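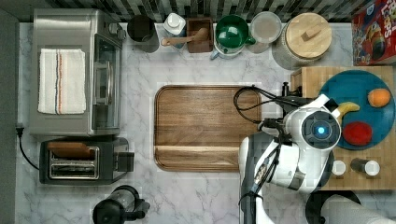 People who build a robot at home usually keep it in the garage or in a spare room. I want to argue for the kitchen. I have had this discussion many times with Ciarán Conneely, who shares the workshop in Prarnance with me, and he still thinks that I am wrong, so I will try to put my reasons in order.

In the workshop we have a flat bench, good lamps and grey foam blocks. An arm which picks up a foam block 37 times without a mistake makes its builder very happy. I was also happy, in January, for one evening. Then I took the same program home and asked it for a banana. A banana is curved, it is soft, and it does not lie twice in the same way. My program knew where the block should be and it closed the fingers there, with full confidence, on the air.

I think this evening taught me more than the weeks before it. A kitchen counter is full of things which were never chosen for a test. The marble has veins, and my camera software took one of them for an edge. Mugs have handles. A plate is round and the fruit on it rolls. When you must work between the toaster and the kettle or grinder, you learn quickly to plan slow and short movements, and you learn to route the cables before you write any code. I did it in the opposite order and I do not recommend it.

Ciarán answers that a kitchen is for eating, and that the workshop exists so that our families can have peace. In this he is partly right. My rules are simple: the arm is off when somebody cooks, no knives on the counter while it moves, and the stop button stays by my left hand. Ruairí Ó Dálaigh, who lent me his clamps, wanted also a fence. For a small arm at low speed I find this too much - but I would not argue with a person who has small children.

There is also the question of money. Some 3,000 euro went into my build, and for this sum I could buy a very good dishwasher and have a holiday. I do not pretend that the robot saves me work. It needs much longer than I do to move an orange. But I would like that the people who make such machines for homes try them first in their own homes, at breakfast time, with crumbs. If it works only on the clean bench, then it is a machine for benches, and we should say so when we show it to our friends.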